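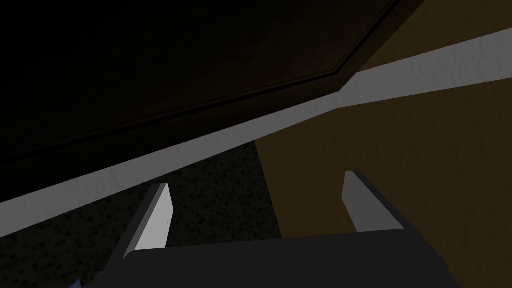 About us

By Konrad Makowska
July

G'day, I'm Konrad, and I run McKinnon Piano Tuning with my sister-in-law and a van that smells permanently of felt and lanolin. I started out at Holtier, a big piano showroom (gone now, it's a gym), where I swept the workshop for 11 months before anyone let me near a tuning lever. Best apprenticeship I could've asked for!

These days we look after 312 pianos, mostly uprights in lounge rooms, plus a few school halls and one very grumpy grand at a bowls club. I love the old ones. If your nan's piano has been sitting in the garage under a doona for twenty years, ring me before you put it on the nature strip – plenty of them come back beautifully with a pitch raise and a bit of patience, and if yours won't, I'll tell you straight and we'll have a cuppa anyway.

We tune, regulate, replace strings and hammers, and re-cover keys. We don't do French polishing or moving. I did help shift a piano down a flight of stairs once, in thongs, and I won't be repeating it.

A standard tuning takes me an hour and a half or so, longer if it's been a while. Please turn the telly off and put the dishwasher on later, as I do it all by ear. Dogs are welcome to sit in. Kids too, and they can have a go at the bass strings when I've finished.

The workshop's open Saturday mornings if you'd like to drop in and see what's in bits on the bench. Parking out the back, mind the bins.

6 comments | 11 shares

Contact: McKinnon Piano Tuning, PO Box 2221
© McKinnon Piano Tuning
Back to top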